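The Cider Makers Who Stopped Adding Yeast

At the cider house in Rekham, September starts at half past five in the morning, when the first trailer of apples backs up to the wash trough. By eight there is a line of pickups down the lane. People bring fruit from hedges, from school grounds, from the two old trees behind the gas station. They get a receipt and, in spring, a few bottles.

Heike Tiedemann has run the place for nine seasons. Before that she worked in the lab of a large brewery, where her job was to make sure every batch tasted like the last one. She says she was good at it and does not miss it.
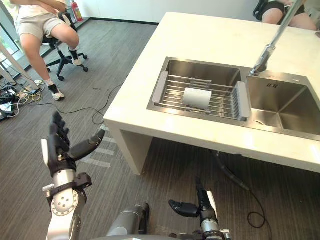

6 min read

Her cider is called Keto, after the hill the orchard stands on. It is dry, slightly cloudy and made without any added yeast. The juice goes into the tank, the wild yeasts on the skins and in the press cloths get to work, and Tiedemann waits. Some years she waits until April.

"You can speed it up," she says. "You can heat the room, you can feed it, you can pitch a packet of champagne yeast and be done in two weeks. We did that for the first two seasons. It was clean and it sold fine. I couldn't have picked it out of a lineup."

She is one of a growing number of small producers going back to spontaneous fermentation, and one of the few willing to say how often it goes wrong. In her fourth year she lost two tanks out of seven to a vinegar taint. In her sixth, one batch stopped fermenting in December and did not move again until the end of May, by which time she had promised it to a restaurant. The restaurant bought wine.

Last season the cider house filled 3,011 bottles. The season before, it was 2,587. Those are small numbers even by the standards of craft cider, and Tiedemann does not plan to raise them much. The press is a secondhand rack-and-cloth model that needs two people to run it, and it sets the pace for everything else. A full pressing takes most of an afternoon once you count the washing down.

The apples are a mixed lot. The orchard itself has 158 trees, most of them planted by the previous owner, who kept no records. Tiedemann has put names to perhaps half. There is a block of bittersweets along the north wall, some sharp cooking apples nearer the road, and a row of small, hard yellow fruit that three different experts have identified as three different things. She calls that row Malunen, after the farm where one of the experts thought it came from, and bottles it separately when there is enough.

Malunen is the one people drive for. It has a smoky, leathery edge and a good deal of tannin, and it is better with food than without. I had it with a plate of cold pork and pickled beets and then again the next day on its own, when I liked it less. Tiedemann suggests opening it an hour early. She also suggests not chilling it too hard, and serves hers at cellar temperature.

There is a debate among cider makers over what "wild" ought to mean on a label. Some argue it should cover only the yeast. Others say the fruit should be unsprayed as well, and a few want to rule out sulfites altogether. Tiedemann uses a small dose of sulfite at bottling and prints that on the back. She thinks most drinkers care about whether the bottle is good and a little about who made it, and that the rest is mostly a conversation between producers. 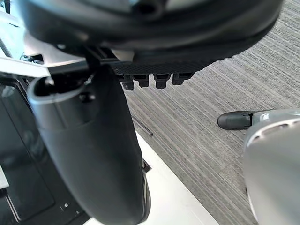

Hardware up close, from underneath.

Six miles away at Hjaltested, the approach is different. The cidery there shares a yard with a brewery, and the two have started trading barrels. A stout goes into oak for a winter, the oak goes next door, and the following autumn it is filled with juice. The result is darker than most cider and has a trace of roast in the finish. It divides people. At the tasting I went to, one couple bought a case and another poured theirs politely into the bucket.

The brewery gets something out of the swap too. Its sour beer is now started with the lees from the cider barrels, the thick layer of spent yeast left at the bottom once the liquid has been drawn off. That used to go on the compost. The beer comes out tart and lightly fruity, and it has sold well enough that a second batch is planned for this winter.

Tiedemann has tried the barrel-aged cider and likes it, though she won't be making one. Her tanks are plastic and steel, and she wants to keep tasting the orchard. What she would like is a better cellar. The current one is a converted root store with a low ceiling, and in a warm fall the temperature climbs faster than she wants. Last October she spent several nights hosing down the outside wall.

For anyone planning a visit, both places are open on weekend afternoons through the fall. Rekham will take apples from the public until the end of the month, in clean sacks or crates, with no windfalls that have been on the ground more than a day or so. Pears are accepted but kept apart, and last year there were enough of them for a single small tank of perry. Tiedemann opened one of the bottles while we were talking, sniffed it and put it back on the shelf with the cork in.

"Give it until Christmas," she said, and went to see about the next trailer.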